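Notes on the Skodberg desk-clearing set, kept by Deirdre Lenihan. Last touched Mon 8 June.

## What it covers

Small things on a white tabletop, and the blue trays they are supposed to end up in. Each session lasts 3 minutes, long enough to tidy a table and far too short to agree on what tidy means. Torbjørn Tangen says a can lying down counts as clutter. I say it counts as a can.

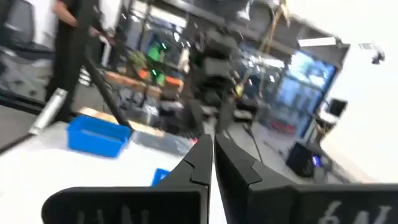

*White table, blue tray, silver cylinder on its side. Some motion blur.*

## Labels

- `tray`: any shallow blue bin, even when only a corner shows
- `cylinder`: cans and bottles alike -- we gave up arguing
- `background`: plants, chairs, shelves, people's legs

## Known problems

Blurry pictures stay in. The `cylinder` label was two labels until August, so older files may still say `can` or `bottle`. Run `merge_labels` before counting anything, and send complaints about the spelling of `miscelaneous` to Torbjørn.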